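Two weeks after the Plotdale meetup

I said I would write something up after the Plotdale developer day, and it has taken me until now to sit down with it. The short version is that it went well, we ran late after lunch, and the feedback forms were more useful than the ones from last year.

We sold 277 tickets, which is the limit for the hall. Registration opened at half past eight and the queue was gone by nine. Last year people were still outside during the first talk, so opening a second desk was worth doing. The badges were printed in surname order this time and nobody had to hunt through a box.

The talk that got the highest marks was Niall Rankin on moving a reporting system off overnight batch jobs. He showed the old job list, the failures from one bad week and the order in which they switched things over. There were no big claims in it. Several people wrote that they wanted a longer slot for it, and I agree.
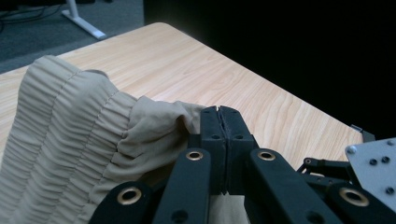
What went wrong

The afternoon started 25 minutes late. The adapter for the second room was in the first room, and the person who knew that was at lunch. We have bought two more and they now live in the kit box with labels on.

The coffee ran out before the last break. I had ordered the same amount as last year without checking the new ticket numbers, so that one is mine.

The hashtag was also a problem. We printed one version on the programme and used another on the slides, so the posts were split between the two. I went through both on Tuesday evening. Most of what I found was photos of slides, with a handful of proper questions that never reached the speakers. I have passed those on — if you asked something and still have no answer, send me an email.

The workshop

Ostap Zakharchenko ran the only workshop, on writing tests for old database code. We capped it at twenty people and it filled up the day it was announced. He asked everyone to bring a piece of their own code, and most did.
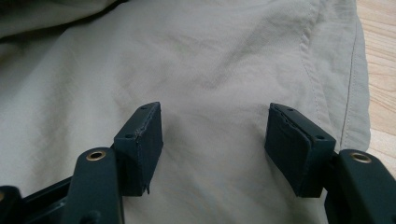
The main complaint was that two hours was too short. People spent the first forty minutes getting their laptops set up, and the wifi in that room is poor. Next time we will send the setup notes a week ahead and put a copy of the files on a few USB sticks.

Slides from 4 of the speakers are up on the meetup page. I am still waiting for the rest and will add them as they come in. The next evening session is in April, upstairs at the Jardine as usual, doors at half past six.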